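Sobre nós

A Zuvolov é uma pequena escola de fotografia de mesa e de objetos. Ensinamos pessoas que vendem, cozinham, restauram ou colecionam a fazer boas imagens com o telemóvel que já têm. O nosso fundador, Réjean Lemieux, veio do Quebeque para Portugal com duas malas e um tripé, e deu as primeiras aulas na sala de jantar de casa. Eu trabalho com ele desde o segundo curso e sou eu quem escreve esta página, por isso peço desculpa se o meu português ainda tem alguns acentos de fora.

O que fazemos

O curso principal chama-se Solby e tem 8 sessões. Na primeira não se fotografa nada. Aprende-se a montar o suporte: a base redonda bem assente no tampo, a cabeça de esfera, o manípulo que a trava, e por fim o telemóvel na pinça, primeiro na vertical. Muitos alunos acham este começo lento. Depois compreendem que uma imagem tremida quase sempre vem de um aperto mal feito.
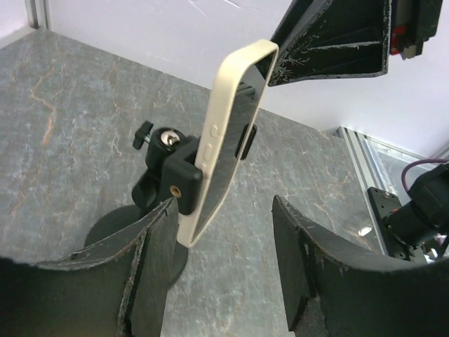
Temos também o curso Brunberg, mais curto, para quem já domina o suporte e quer trabalhar a luz sobre superfícies difíceis, como o vidro, a loiça vidrada e o metal polido. Os dois cursos são dados em grupos pequenos, de manhã ou ao fim da tarde. Em novembro abrimos normalmente uma turma extra para artesãos que preparam as vendas de Natal.

A nossa mesa

Trabalhamos sobre um tampo cinzento com desenho de mármore, com veios brancos e riscos cor de ferrugem. Foi escolhido depois de muita discussão -- o Réjean queria branco liso, eu queria madeira. O cinzento é discreto e aceita bem quase todas as cores. Um prato escuro não desaparece nele, e uma peça clara também não fica queimada com facilidade.

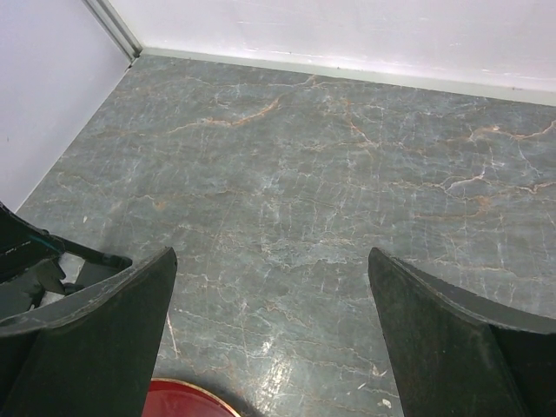
Para os exercícios usamos loiça e objetos comuns, que cada aluno pode encontrar na sua própria cozinha. A coleção da escola tem 143 peças, quase todas compradas em feiras ou oferecidas por antigos alunos. Quem quiser pode trazer as suas, e até preferimos assim, porque cada pessoa olha com mais paciência para aquilo que conhece.

Como ensinamos

Falamos pouco e repetimos muito. O professor mostra um gesto, o aluno faz o mesmo gesto, e depois desmonta tudo e começa de novo. A cabeça de esfera pede uma mão no telemóvel enquanto a outra solta o manípulo, e este hábito demora a entrar. Já passaram pela escola nearly 2000 pessoas, e creio que todas deixaram o telemóvel inclinar-se pelo menos uma vez.
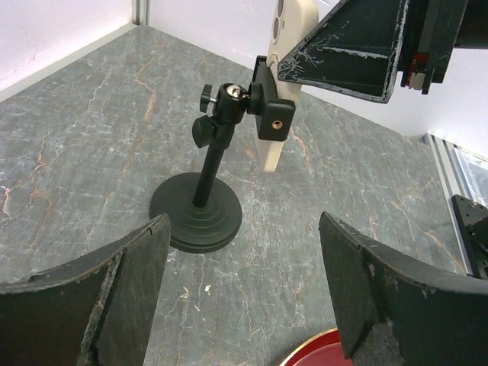 Onde estamos

A sala fica no primeiro andar da Casa Poirier, com entrada pelo pátio. Para visitar, basta escrever antes e combinar uma hora. A inscrição reserva-se com um sinal de 100 euros, que se desconta do preço do curso. Respondemos às mensagens em português, francês e inglês, às vezes com um pouco de demora quando há aulas.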